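양팔 매니퓰레이터 셀의 설치, 정렬 및 유지보수 절차 수립
캡스톤디자인 최종보고서 (Dundbridge 셀)

요약

본 보고서는 탁상형 양팔 매니퓰레이터 셀(이하 Dundbridge 셀)의 기구 설치, 케이블 정리, 손목 카메라 정렬, 그리퍼 점검 절차를 정리한 것이다. 11월 중간 점검에서 확인된 그리퍼 영점 이탈과 손목 케이블 간섭을 대상으로 원인을 분석하고 조치하였으며, 조치 후 반복 개폐 시험과 서랍 조작 시험으로 결과를 확인하였다. 제어 알고리즘과 학습 모델은 본 보고서의 범위에 포함하지 않는다.

1. 배경 및 목적

Dundbridge 셀은 전년도 팀에서 인수한 장비이다. 인수 당시 조립 도면은 있었으나 정비 기록이 없었고, 체결 토크와 케이블 여유 길이에 대한 기준도 정해져 있지 않았다. 학기 초에는 동일한 명령에 대해 좌우 그리퍼의 닫힘 위치가 서로 다르게 나타났고, 원점 복귀를 다시 수행해도 차이가 남았다. 운용자마다 보정값을 따로 입력하여 사용한 결과, 설정 파일이 여러 벌로 나뉘어 어느 것이 유효한지 판단하기 어려웠다.

본 과제의 목적은 셀의 기준 상태를 문서로 고정하고, 기준에서 벗어났을 때 이를 찾아 되돌리는 절차를 만드는 데 있다.

2. 셀 구성

2.1 프레임 및 작업면
프레임은 알루미늄 프로파일로 조립하였다. 두 팔의 베이스는 전면 수평 프로파일에 볼트로 고정된다. 작업면은 대리석 무늬 상판이며, 내벽은 나비 무늬 벽지로 마감하였다. 벽지는 가정 환경에 가까운 배경을 얻기 위한 것으로, 무늬가 없는 벽과의 비교는 수행하지 않았다.

2.2 매니퓰레이터
좌우 팔은 같은 형식이고 말단에 2지 그리퍼를 장착한다. 전원과 통신은 팔 외부를 따라 배선한다. 관절 명령은 Groltlow 제어 노드가 전달하며, 설정 파일은 Zaki 저장소에서 단일 버전으로 관리하도록 변경하였다.

2.3 손목 카메라
카메라 모듈은 손목 브래킷에 고정한다. 브래킷 볼트가 풀리면 영상 내 그리퍼 위치가 달라지므로 정렬 점검 대상에 포함하였다.

3. 문제 분석

3.1 그리퍼 영점 이탈
이탈은 우측 팔에서 크게 나타났다. 그리퍼를 분리하여 확인한 결과 링크부 고정나사 하나가 덜 조여져 있었고, 개폐를 반복하면 링크가 미세하게 밀렸다. 소프트웨어 보정은 밀린 상태를 기준으로 값을 덮어쓰는 방식이어서 오차가 누적되었다. 좌측 그리퍼에서는 나사 풀림이 확인되지 않았으며, 닫힘 위치의 차이는 과거에 입력된 보정값에 의한 것이었다.

3.2 손목 케이블 간섭
손목을 회전 한계 가까이 돌리면 케이블이 당겨지며 영상이 끊겼다. 케이블 타이가 손목 관절에 지나치게 가까워 여유 길이가 한쪽으로 몰린 것이 원인이었다. 커넥터를 교체해도 증상이 같았으므로 커넥터 불량은 제외하였다.

3.3 베이스 체결
전면 프로파일의 T너트 중 일부가 홈 안에서 완전히 회전하지 않은 채 조여져 있었다. 외관으로는 정상 체결과 구분되지 않으며, 베이스를 손으로 흔들었을 때의 유격으로만 확인할 수 있었다.

4. 조치 내용

4.1 그리퍼
우측 링크부 나사를 분리하여 나사산을 세척하고 중강도 나사 고정제를 도포한 뒤 재조립하였다. 좌우 모두 기존 보정값을 삭제하고 완전 닫힘 위치에서 영점을 다시 기록하였다. 영점 기록 전에는 핑거 접촉면의 이물질을 제거한다. 테이프 점착제가 남은 경우 이소프로필알코올로 닦고 건조한다.

4.2 케이블
타이를 손목 관절 뒤쪽으로 옮기고 루프를 다시 만들었다. 루프는 손목을 양방향 한계까지 천천히 돌려 보며 조정하였다. 타이는 케이블이 손으로 밀릴 정도로만 조인다.

4.3 베이스
볼트를 모두 풀고 T너트 방향을 확인한 후 대각선 순서로 조였다. 조임은 2회로 나누어 실시하였다.

4.4 카메라 정렬
영상에서 양쪽 핑거가 모두 보이도록 브래킷 각도를 맞추고, 기준 영상을 저장하였다. 이후 점검에서는 현재 영상을 기준 영상과 겹쳐 핑거 끝의 위치를 비교한다.

5. 점검 절차

매 운용 전 점검은 다음 순서로 수행한다.
가. 비상정지 스위치 동작 확인
나. 베이스 유격 확인
다. 케이블 루프 및 타이 위치 확인
라. 전원 투입 후 표시등 확인
마. 원점 복귀, 그리퍼 완전 개폐 3회
바. 손목 영상과 기준 영상 비교

그리퍼 개폐 누적 300회마다 링크부 나사를 점검하고 결과를 Dralard 정비 일지에 기입한다. 재조임이 필요했던 경우에는 영점을 다시 기록한다. 다항의 점검 중에는 팔의 전원을 차단한다.

6. 확인 시험

6.1 반복 개폐
무부하 상태에서 좌우 그리퍼를 각각 200회 개폐하였다. 시험 후 링크부 나사의 풀림은 없었고, 완전 닫힘 위치도 다시 기록할 필요가 없었다. 손목을 한계까지 회전시킨 상태에서도 영상 끊김은 재현되지 않았다.

6.2 서랍 조작
부하 조건의 시험 대상으로 노란색 3단 플라스틱 서랍장을 사용하였다. 서랍장은 상판에 고정하지 않으므로 한 팔로만 당기면 본체가 함께 밀린다. 따라서 한쪽 그리퍼로 본체를 지지하고 다른 쪽으로 손잡이를 당기는 방식을 적용하였다. 이 동작은 양쪽 베이스에 서로 다른 방향의 하중을 주므로 4.3의 체결 상태를 확인하는 데에도 적합하다. 상판에는 테이프 롤 등 소품을 함께 배치하였다.

시험 중 베이스 유격은 발생하지 않았다. 다만 서랍장이 비스듬히 놓인 경우 손잡이 접근 각도가 나빠져 핑거가 서랍 전면을 긁는 일이 있었다. 접근 자세의 문제이며 정비 절차로는 해결되지 않는다.

7. 한계 및 향후 과제

나사 고정제의 장기 유지 성능은 확인하지 못하였다. 점검 주기 역시 한 학기의 운용 기록으로 정한 값이므로 부하 운용 비중이 늘면 다시 정해야 한다. 기준 영상 비교는 현재 육안으로 수행하며, 핑거 끝 검출을 이용한 자동 비교는 구현 중이다. 케이블 타이 위치는 팔에 표시선을 넣어 다음 팀이 같은 위치에 체결할 수 있도록 할 예정이다.

부록 A. 셀 사진
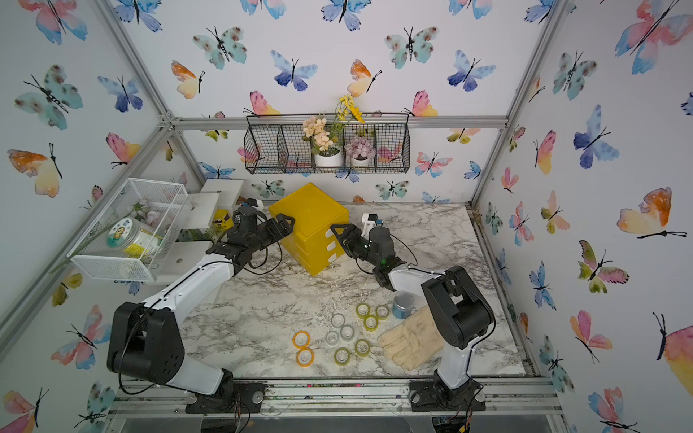
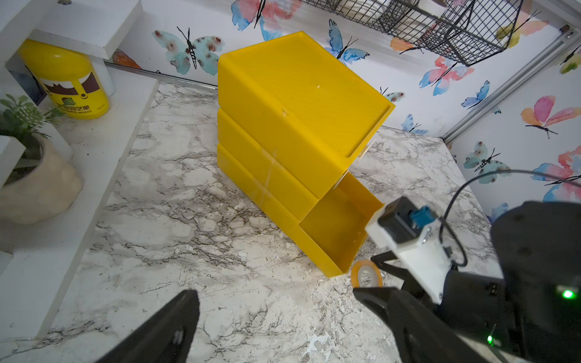

그림 A-1(위), A-2(아래). Dundbridge 셀의 작업 공간 전경 및 손목 카메라 영상. A-2는 하단 서랍이 열린 상태.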